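Minutes - Vamilia Writers' Circle, monthly meeting
Jul 15, 2022, back room at the Duangkaew cafe, started late 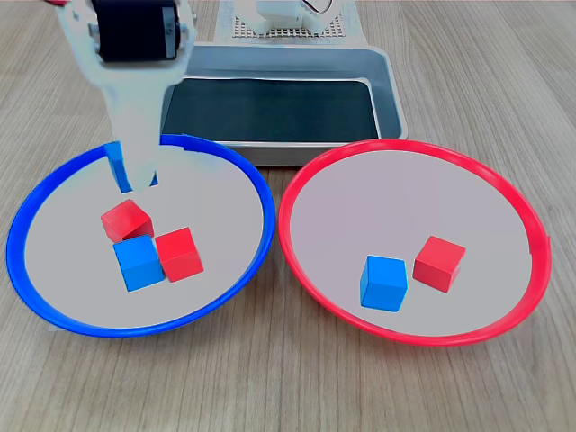

## Present

Nisreen Azar (chair), Hadi Kassab (minutes), Kanchan Chaudhary, Hrvoje Dervishi, plus two new people who didn't sign the sheet. Apologies from Nadine Haddad - sent notes, read out under item 3.

## 1. Last minutes

Agreed. One correction: Kanchan's story is called "The Salt Stair", not "The Salt Chair". Sorry Kanchan.

## 2. The anthology

Main item, took most of the evening.

- 14 pieces in. Two still to come (Hrvoje, Nadine). Nisreen wants both by the end of the month, no more extensions.
- Title. Still between "Far Harbours" and "What We Carried Over". Show of hands tied. Kanchan thinks the second sounds like every other book about leaving home. Hrvoje likes it for that reason, people will know what they're getting. Left open, decide by email.
- Order of pieces. Nisreen had them by date of arrival in the country, so the oldest stories come first. Hadi prefers mixing them up, otherwise three ship stories in a row at the front. Nisreen to try a mixed order and send round.
- Length. Limit was meant to be 3,000 words. Hrvoje's draft is well over. He says the grandmother section can't be cut. Discussion. He will cut the wedding instead, maybe.
- Footnotes for foreign words: no. Italics for foreign words: also no, after a long argument. Kanchan wants it minuted that she was against italics from the start.

## 3. Printing

Nadine's notes, read by Nisreen. Two quotes in:

- Floteck: 195 copies for £1,286, paperback, cream paper, delivery included. Proof copy extra, price not given.
- Hevis: 100 copies for £900. Nicer cover stock. Will do a reprint at the same rate if orderd within the year.

Nadine favours Floteck on price per copy. Hrvoje asked where we would keep 195 books. Last time we had boxes in Kanchan's hallway until February and she doesn't want them back. Kanchan confirmed this.

Hadi pointed out that we sold fewer than half of the first book in the first year, and most of those to relatives. Nisreen says the library reading brought in strangers and we only did the one. Fair point.

Agreed to go back to Hevis and ask what they'd charge for a few more. Nadine to ring. Nothing signed till we've seen a proof from whoever it is.

## 4. Author notes

Each writer to send a short note about themselves, 80 words at most. Third person. Where you were born, what you do or did for work, what else you've written if anything. Please not a list of every competition.

Hrvoje's came in at a page and a half and has his merchant navy years in it month by month. Everyone enjoyed it but it needs to come down. Nisreen offered to help, he said he'd think about it.

Photos optional. If you send one, make it a recent one.

## 5. Reading

Kanchan read the opening of her new chapter, the sisters and the bakery. Comments:

- Dialogue very good, esp. the row over the rent.
- Lost track of which sister was speaking on the second page. More names.
- Hadi wanted the father in earlier. Kanchan says he's dead. Hadi had missed that, so perhaps it needs to be clearer.
- Ending of the scene too quick, agreed by all.

One of the new people read a poem about her uncle's orchard. Very well received, asked her to bring more.

## 6. AOB

- Subs. Three people owe. They know who they are.
- Room: the cafe wants us out by nine from now on, so start at seven sharp. Tonight we ran over.
- Hrvoje has a spare copy of the short story handbook, free to whoever wants it. Hadi took it.
- Book swap next time, bring one you've finished with.

## Actions

- Nisreen - mixed running order, email vote on title
- Nadine - ring Hevis, ask Floteck for the proof price
- Hrvoje - final draft, cut author note
- Kanchan - ask the library about two readings in the autumn
- Hadi - type these up, get names and emails of the new memebrs
- All - author notes to Nisreen

Next meeting same place, seven o'clock. Nadine to read if she's back, otherwise Hadi.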